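Cylinders: Round One Way, Straight the Other
Shapes in the House, part 2
By Lenni Koskela

A cylinder is a solid shape with two flat ends and one curved side. The ends are circles. They are the same size and they face away from each other. The curved side joins them.

You will find cylinders in most kitchens. A tin of beans is one. So is a candle, a new piece of chalk and the cardboard tube inside a kitchen roll. The tube has no ends, so it is called a hollow cylinder or an open cylinder.

The parts

Mathematicians call each flat end a base, even when it is at the top. The curved part is the lateral surface. "Lateral" means "at the side". Where the side meets an end there is a circular edge. A cylinder has two of these edges and no corners.

The line that runs through the middle from the centre of one end to the centre of the other is the axis. You cannot see it unless somebody puts a stick through it. Wheels turn on an axis too, and the rod they are fixed to is called an axle. The two words are related.

Measuring

You need two measurements to describe a cylinder. The first is the diameter, the distance straight across one end through the centre. The second is the height, the distance between the ends. If the cylinder is lying down, people often say length instead. It is the same measurement.

The tin on my desk has a diameter of 57 millimetres and a height of 187 millimetres. With those two numbers, a person in another town could make a paper copy of it without ever seeing it.

The distance all the way round the outside is the circumference. For any circle it is slightly more than three times the diameter. You can check this with string. Wrap the string once round the tin, mark where it meets itself, and lay it flat against a ruler. Then measure across the end and compare.

Unrolling the side

Take an old tin with a paper label. Ask an adult to cut the label straight down and peel it off. Flatten it on the table. The label is a rectangle. One pair of its sides is as long as the tin is tall. The other pair is as long as the tin is round, plus a small strip where the paper overlapped and was glued.

The curved side of every ordinary cylinder can be flattened like this without stretching or tearing. A ball is different. Peel an orange and try to press the skin flat, and it will split. Mapmakers have the same trouble with the Earth.

Rolling and standing

Put a cylinder on one of its ends and it stands still. Put it on its side and it touches the table along a single straight line. A very small push is enough to start it rolling, and it rolls straight ahead. A cone does not do this. Its wide end travels further than its point, so it rolls in a curve.

A cylinder on its side will not roll towards either of its ends. It can only slide that way. This is why logs stacked beside a road are held in by posts along the sides of the pile — the ends need nothing.

When a cylinder is lying down near a wall, its position matters. If the axis is parallel to the wall, it can roll up to the wall and stop with its side against it. If the axis points at the wall, it stays at the same distance however much it rolls.

Looking from different places

Look straight at the end of a cylinder and you see a circle. Look at the side from far away, with your eye level with the middle, and you see a rectangle. From most other places the end looks like a squashed circle, called an ellipse, with part of the curved side behind it.
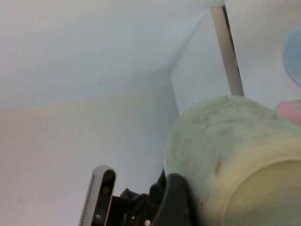
Light helps as well. A lamp overhead makes a bright band along the top of a cylinder lying down, and the side gets darker as it curves underneath. Artists shade a cylinder in long straight strips for this reason. Part 3 is about cones.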